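Volline (manipulation benchmark)

Volline is a simulated benchmark and training procedure for robot arms that learn to pick up and place small objects from camera images alone. It was developed at the Cornside laboratory in Fumel and is used mainly to study how well a control policy trained in simulation copes with changes in lighting. The name covers both the set of tasks and the method of shadow variation for which the benchmark is best known.

Background

Policies that act on images often learn to rely on features of the picture that have little to do with the task. A policy trained under one fixed light may treat the edge of a shadow as the edge of an object, or may fail to find a pale object when the arm darkens the table around it. Earlier work at Cornside had dealt with this by removing cast shadows from the simulator. Policies trained in that way performed well in simulation and poorly under ordinary room lighting, and the practice was dropped.

Method

Each Volline episode takes place on a plain tabletop with a small number of objects. The position and softness of the lights are drawn at random at the start of the episode and held fixed until it ends. The arm casts its own shadow, which moves with it. No textures are applied to the table in the standard version, so that differences in brightness across the surface come from lighting alone.

The policy receives a close view of the workspace together with the joint positions of the arm. It is not given the location of the lights or any map of the shadows. Training uses 2000 recorded episodes for each task, produced by a scripted controller with full knowledge of the object positions. The policy is then trained to copy the actions of the controller from the images.

Objects are chosen to differ strongly in contrast with the table. A thin bar in a pale grey serves as the low-contrast object, and a larger block resembling a loaf of bread, in orange and yellow, as the high-contrast one. Overlapping shadows can leave lighter and darker patches on the surface, some of them with straight edges and some curved. 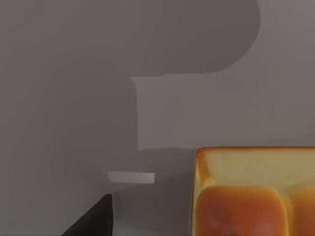 Tasks

The standard set contains 22 tasks in three groups. The first group requires the arm to reach a named object without touching any other. The second requires a grasp and lift. The third requires the object to be placed at a target position given by its distance from a second object. A run is scored as a success only if the object is at rest when the episode ends.

Results

In the published comparison, policies trained with shadow variation completed more of the grasping tasks than policies trained under a fixed light, and the gap was widest for the pale bar. On tasks using only the bread-like block the two performed alike. Repeating the training with 7 different random seeds did not change the order of the results.

Failures were most common when the shadow of the arm reached the object shortly before the fingers closed. In these cases the policy tended to stop above the table or to close the gripper too early.

Limitations

The benchmark does not model reflections, and all objects are rigid. Its plain table has been criticised as too simple to stand for a real workplace. A later extension, Sandoval, adds patterned surfaces and lights that change during an episode. Scores from the two sets are not directly comparable.

See also

Domain randomisation
Imitation learning
Sim-to-real transfer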